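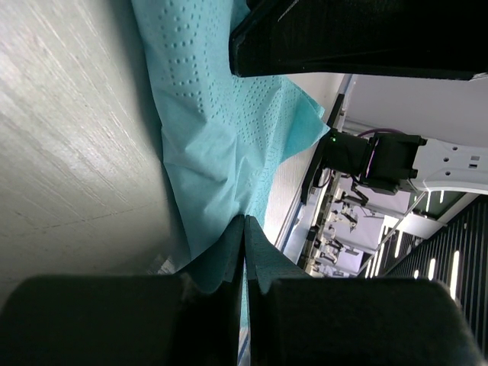 Light blue paper towel with rows of small embossed dots

Colour, material and finish design

Colour, material and finish design (usually shortened to CMF, sometimes CMF design) is a part of industrial design which deals with the choice of colours, materials and surface treatments of a product. The shape of the product is normally given to the CMF designer by another person in the team, although in small offices one designer does both. The work is found in cars, household appliances, furniture, telephones, packaging and sports goods.

Scope

The three letters are treated together because one decision changes the others. The same pigment looks darker on a polished plastic than on a matt one, and a texture which is easy to mould in polypropylene can be impossible in glass. A CMF designer therefore seldom orders a colour alone. The order names the base material, the colour reference, the gloss level and the texture, and often also the light under which the sample must be judged.

Some writers add a fourth letter, P for pattern, and speak about CMFP. The longer form is common in textiles and in wall coverings. In the handbook of Štefánia Brabec pattern is considered a kind of finish, and the fourth letter is rejected as unnecessary.

History

For a long time the colour of a manufactured object was decided by the factory, according to the paints it had in store. Advice on colour existed as a separate service, but it was mostly given at the end of the project. The change came gradually, when plastics coloured in the mass made it possible to offer the same housing in many versions without a second painting step.

The studio Skummont is often mentioned as an early case of a consultancy with its own material room. It was started by Jasper Desmet, who had been trained as a dyer, and it kept more than 1,000 samples in flat drawers sorted by touch and not by colour. The sorting was later given up, as new employees could not find anything in it. The furniture maker Hämäläinen bought a part of the collection when the studio moved.

Method

A project usually begins with the colour board, on which cuttings, yarn, chips and small objects are placed side by side. The board is then reduced to a palette. Kvido Kollár recommends to start with no more than 30 colours and to keep the palette open until the first moulded parts arrive. Peter Šindelář holds the opposite opinion and fixes the palette before any material is discussed.
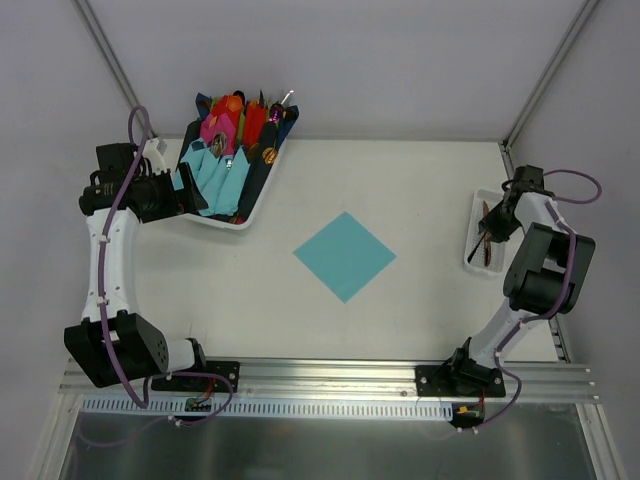 Folded napkins in light blue, navy, red, orange, pink and green

After the palette follows the breakup, a drawing which shows where one material or colour ends and the next begins. The line between two parts is the natural place for such a change. A change of colour in the middle of one part needs masking, two-shot moulding or printing, and is more expensive.

The result is collected in the CMF specification. It lists every visible part with its supplier code, its finish and the permitted colour difference, which is measured with a spectrophotometer and written as Delta E. The limits are agreed with the supplier on a master sample. One copy of the master stays with the designer and another with the factory, and both should be stored in the dark.

Textures

Textures in moulded plastic are made on the tool, by chemical etching or by laser. A deep texture requires a larger draft angle, otherwise the wall of the part is scratched when it leaves the mould. Texture also hides sink marks and fingerprints, and for this reason it is frequently asked for by engineers.

Gaston kettle

The Gaston kettle by Alfredo Fajardo is used in several courses as an exercise. The first version was offered in 20 combinations of body and handle. The combinations were shown to retailers in July, and only the grey ones and one dark green were ordered in quantity. The later version, sold under the name Nunilus, has a single body colour and 49 handles, which the customer can change at home.

Software

Digital material libraries are now part of most rendering programs. They are helpful for comparing proposals, but gloss and grain depend strongly on the screen, and physical samples are still required for approval.

See also

Appearance model
Colour management
Mould texture
Parting line

Page last changed 6/4/20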